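**Matte finish** – a surface finish with little or no shine. Light hits it and scatters instead of bouncing back in one direction. Opposite of gloss. In between: satin, eggshell, semi-gloss (names vary by maker).

## Measuring

Done with a gloss meter, usually at a set angle. Scale is in gloss units, polished black glass close to 100. High gloss paint often lands over 80. Flat wall paint very low, single digits.

## Plastics

Texture mostly comes from the mold. Steel gets etched or blasted, the part picks up the pattern. Fine textures hide flow marks and fingerprints, but they wear shiny where hands rub them. Deep textures need more draft or the part drags comming out.

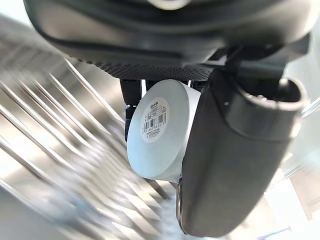
## Paint

Flattening agents, often silica, roughen the dried film. Stir the can well, they settle. Usually 2 coats. Touch-ups blend better then on gloss, scrubbing leaves shiny spots – known as burnishing.

## See also

- Gloss
- Patina
- Sandblasting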